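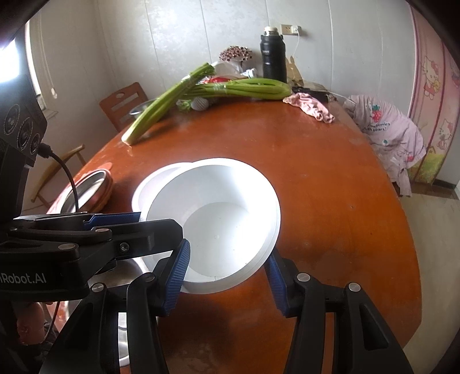
A white bowl held between the blue pads of the hand-held gripper.

Home testers wanted — Sorkura hand-held gripper kit

Cukell is looking for 14 people to try the kit on everyday kitchen jobs and tell us how it handles. Each tester does 2 sessions of 90 minutes at their own table, using their own dishes. No experience needed. You must be 18 or older and able to hold a tool in one hand. Testing starts November 2025. Paid per session.

To apply, write to Vitória Morais at Cukell.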